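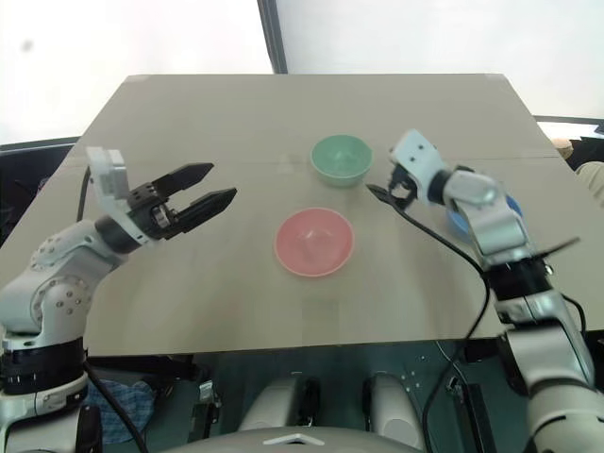

Varnari bowls, set of three
Supplier: Mao Tableware
Colors: mint green, salmon pink, blue
Diameter: 9 cm each
Weight: 65 g each
Capacity: 300 ml, measured to the rim
Item type: open bowl, round, no lid
Sold as a set. Single replacement bowls are listed under Ener spare parts and ship from the Dorkness warehouse.

Care
Wash by hand or in the dishwasher, top rack, at 60 °C or below. Abrasive pads will dull the interior. Do not use in an oven or over an open flame. Rinse before first use.

Storage
Keep upright on a flat shelf. Bowls of different colors may be stored together. Allow to dry fully before putting away. 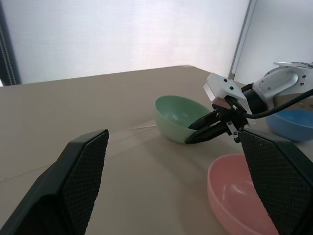 Can I order three bowls in the same color?
The set is packed in mixed colors only. For matching bowls, order single replacements and enter the color in the notes field at checkout. Replacement orders placed in January ship in February.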